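Marham Countertop Manipulation Suite
Supplied by Karagiannis Simulation, Hirport

The Marham suite is a licensed library of simulated kitchen tasks for single-arm robots with two-finger grippers. Each task places everyday items on a marble-patterned counter, including tableware, bottles and tomatoes.
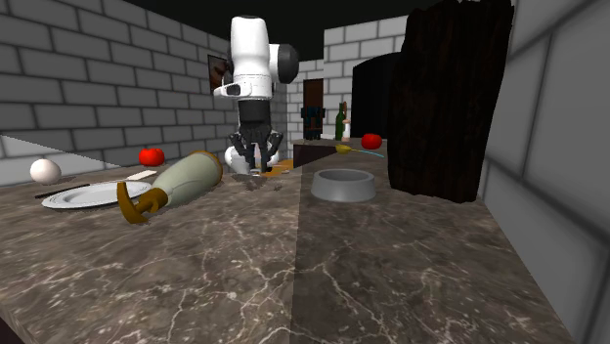 The standard license covers 1,175 task layouts and 4 named users. Additional users may be added at any time during the license period. Item positions are set by the customer or drawn at random, and every run may be replayed from a stored seed.

Vessels with thin wire handles are included in the standard item set. Contact settings for each finger may be adjusted separately.
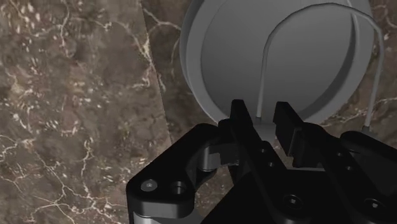 Narayanan Kaimal: Our group at Flonder ran 215 trials on the handle tasks. The contact settings took a day to tune, and the manual should give starting values.

Starting values will be added to the manual in September.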